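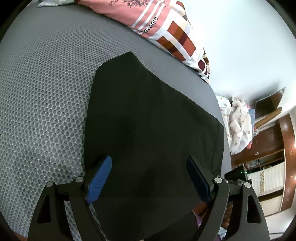

Transfer pricing after a business restructuring: what the file needs to show

Members who attended the February briefing asked for a written version of the second session, which dealt with what happens for tax purposes when a group moves functions, assets or risks from one country to another. Nathalie Wuyts led the session and has checked this summary. It is general information and should be read alongside the domestic rules of the countries involved.

What counts as a restructuring

There is no single legal definition. In practice the term covers any reorganization across borders of the commercial or financial relations between related companies. The usual cases are a full-fledged distributor that becomes a limited-risk distributor or a commissionaire, a full-fledged manufacturer that becomes a contract or toll manufacturer, and the transfer of intangibles to a central owner. Closing a plant and moving its work to an affiliate also falls within the term.

The tax question has two halves. The first is whether the restructuring itself calls for a payment, because something of value has been transferred or an existing arrangement has been ended. The second is how the dealings between the companies should be priced afterward. Tax authorities examine both, and many companies prepare for only the second.

The Plamholm example

Most of the session worked through one case. Plamholm is a manufacturer of kitchen fittings with a sales subsidiary in a neighboring country. For years the subsidiary bought finished goods from the parent, held its own stock, set its own prices and carried the risk of unsold inventory and bad debts. It had a staff of 27, including a marketing team that had built up most of the local customer list.

The group then set up a central trading company, Fidlow, in a third country. Under the new contracts Fidlow buys from the parent and sells to the subsidiary, which resells locally for a guaranteed operating margin. Inventory risk moved to Fidlow. So did responsibility for pricing policy and, on paper, for marketing strategy. The subsidiary kept its staff, apart from two people who transferred to Fidlow.

The subsidiary's taxable profit fell by 70 percent in the first full year. The local authority opened an inquiry the year after.

Step one: describe the arrangement before and after

The inquiry began with a request for a description of who did what before the change and who did what after it. The group had a good description of the new arrangement, prepared by its advisers, and almost nothing on the old one. The former distribution agreement had lapsed some years earlier and had been continued by conduct. Several of the managers who knew how decisions had been made were no longer with the company.

Wuyts advised members to write the "before" analysis while the old structure is still running. It should name the people who make the main decisions on each significant risk, the authority they have, and the financial capacity of the company they work for. A page of job titles is not enough. Minutes, emails approving discounts, credit limit decisions and stock write-offs are all useful, and they are much easier to collect before the systems are changed.

Step two: test whether risk has really moved

A contract can assign a risk to a company, but under the approach most authorities now follow, that allocation will be respected only if the company controls the risk and has the financial capacity to bear it. Control means having people who are able to decide whether to take on the risk and how to respond to it, and who do in fact make those decisions. Day-to-day mitigation can be outsourced. The decisions themselves cannot.

Fidlow was well funded, so financial capacity was accepted early. Control was harder. The authority interviewed the two employees who had transferred and the subsidiary's former purchasing manager. The interviews suggested that stock levels were still being set by the subsidiary and confirmed by Fidlow by email, often within the hour. The authority took the position that inventory risk had stayed where it was.

Sulastri Chin, who reviewed the file at a later stage, told the session that the emails did more damage than any other document. A short confirmation with no questions and no changes looks like a formality. Where the approving company does review a proposal, its reasons should be recorded at the time, even if they run to only a line or two.

Step three: ask what an independent party would have accepted

Profit potential is not an asset in itself, and a fall in expected profit does not automatically mean that compensation is due. An independent distributor whose contract could be ended on short notice might have had no right to anything beyond the notice period. The question is what rights and other assets the subsidiary held at the time of the change, and what realistic options it had.

In this case there were three points in dispute:

The customer list. The group said that the relationships belonged to the brand. The authority said that the subsidiary had paid for the local marketing and that an independent company would not have handed over the results for nothing.

Termination of the old agreement. Commercial law in the subsidiary's country gave distributors certain protections on termination. The group had not considered them, on the view that they did not apply between related companies. The authority treated them as evidence of what unrelated parties would have agreed.

The guaranteed margin. The group argued that the subsidiary had exchanged an uncertain profit for a steady one and that the exchange was fair. That can be a sound argument for a company with volatile results. The subsidiary's results had been stable for the whole of the period reviewed.

The third point is worth dwelling on. If lower risk is put forward as the benefit received by the restructured company, the file should contain some measure of the risk it faced before. Forecasts prepared for management at the time are better evidence than forecasts prepared for the tax file, and where both exist they should agree.

Step four: price the new arrangement on its own terms

The guaranteed margin had been set with a benchmarking study that began with 400 companies and ended with 87 after the quantitative screens. The manual review then rejected most of those, and the reasons given were brief. Several rejected companies had been marked only as "different functions."

Ratih Rondonuwu covered this part of the session. Her advice was to keep the reason for each rejection specific enough for another person to reach the same result from the same public information. She also noted that the study had assumed a subsidiary with no significant marketing role, although its marketing team was still in place and still spending the same budget. A comparison with simple resellers was always going to be open to challenge.

Permanent establishment

The inquiry also raised the question of whether Fidlow had a permanent establishment in the subsidiary's country, through the staff who negotiated with local customers. Because the subsidiary continued to buy and resell in its own name, the point was dropped. It would have been a real risk under a commissionaire model, where goods are sold on behalf of a foreign principal. Members considering a change of that kind should check whether the relevant treaty has the older or the newer wording on dependent agents, as the difference can decide the matter.

How the case ended

The parties settled. The group accepted a payment for the customer relationships and a higher margin for the years under review, and the authority gave up its argument that inventory risk had never moved, on condition that Fidlow hire staff with purchasing experience. Relief from double taxation was then sought under the mutual agreement procedure with Fidlow's country. That request took longer than the inquiry itself. Groups should check the time limits for such requests as soon as an adjustment is proposed, and should read any settlement terms carefully, since some authorities ask the taxpayer to waive access to the procedure.

Points for members planning a change

Set out the business reasons in a document dated before the decision. Tax savings may be among them, but a file in which they are the only quantified benefit will be difficult to defend.

Identify the local law rights of each company that is giving something up, including rights on termination and any claim to indemnification.

Make sure the people who are supposed to control the transferred risks are in place on the day the contracts take effect.

Check that customs values, indirect tax registrations and exit tax rules have been considered along with transfer pricing. Changing the seller of record affects all three.

Review actual conduct after the first year and correct either the conduct or the contract where they differ.

Further sessions

The next session will look at intragroup financing, with Qistina Wattimena of Lumbantobing on guarantee fees and Cempaka Wijaya on cash pooling. It begins at 2 p.m. and will be held at the Plollora offices, with a remote option for members outside the city. Questions for the speakers can be sent to the newsletter desk in advance. Slides from the February briefing, including the full before-and-after function tables for the Plamholm case, are in the members' library under "Restructuring."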